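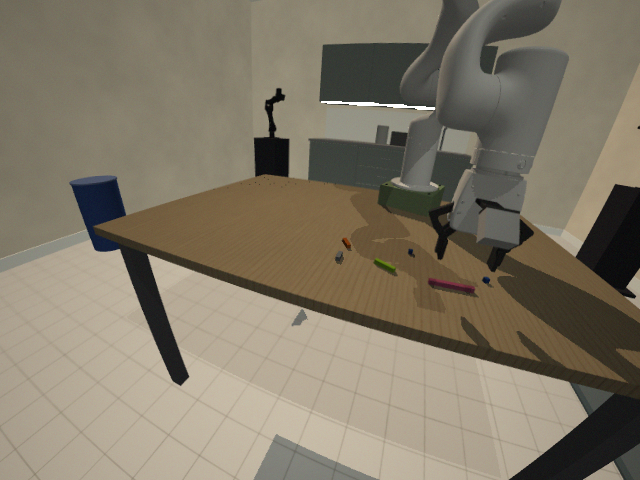 Securing and recording workshop tools against burglary

Last updated: 4 October 2020

Stolen hand and power tools are hard to return without a serial number or an owner's mark. Police may recover a load of drills and saws and still be unable to match them to a report. The work below takes an evening for a small garage shop.

Serial numbers

Write down the full number from the rating plate, not the model number printed next to it. On most corded tools the plate is on the motor housing. On cordless tools there is one number on the body and another on the battery, and both should be recorded. Photograph the plate straight on with a flashlight held low to one side, so that stamped characters throw a shadow. Worn characters can be brought up with chalk rubbed across the plate and wiped off with a dry cloth.

Keep the list in two places, one of them outside the building. A spreadsheet needs five columns: item, maker, serial number, purchase date, price paid. Attach receipts as scans. Thermal receipts fade, so copy them the week they are issued.

Marking

Engrave on metal or on the thick part of a plastic housing, never on a battery case, a guard, or a blade. The Ravis hand engraver with the carbide tip cuts mild steel cleanly at the lower speed setting. Hardened wrenches need a diamond tip. Put one mark where it can be seen and a second where it can't, such as inside a handle cover. Use a code that leads to you without giving your address. Avoid Social Security numbers; they can't be changed if copied.

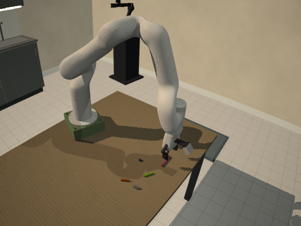 One reader in Khoury writes that a visible mark lowered the resale value of a planer, and that paint pen under clear lacquer would have been enough. Paint pen does come off with acetone, lacquer included. It is acceptable for clamps, levels, and extension cords, where engraving would do damage.

Bicycles kept in the shop go on a separate list. The number is usually under the bottom bracket. Bikeo accepts it in the online form with or without spaces, but a letter O entered as a zero will not match in a search.

Doors and hasps

Replace short hinge screws with 3-inch screws that reach the framing. A hasp should cover its own screws when closed; if it doesn't, use carriage bolts with the nuts inside. The Zultell 564 padlock has a shrouded shackle and fits a standard hasp. The 1454 is the same body with a longer shackle — easier to cut, and better kept for toolboxes.

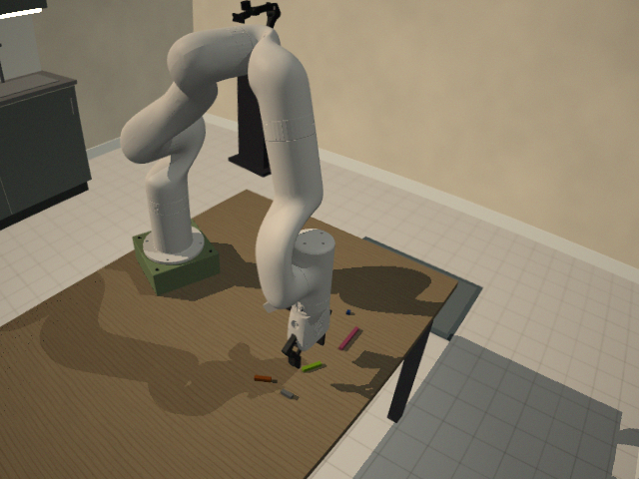 Lubricate padlocks with dry graphite in February and again before winter. Oil holds grit and will jam the pins within a season.

After a break-in

Stay out until officers have finished. Don't sweep, close drawers, or handle the lock. If rain is likely to reach a footprint, cover it with an upturned plastic tub and leave it. Bag nothing yourself. Check the list against what is left and report the losses in one document, with serial numbers first. Ask for the case number in writing, and quote it to the insurer. Items noticed later can be added under the same number; allow 10 minutes for the call.

Cut padlocks should be left where they fell. The marks on a severed shackle can sometimes be compared with a particular pair of bolt cutters, and that comparison is spoiled if the cut faces are filed, oiled, or pushed together.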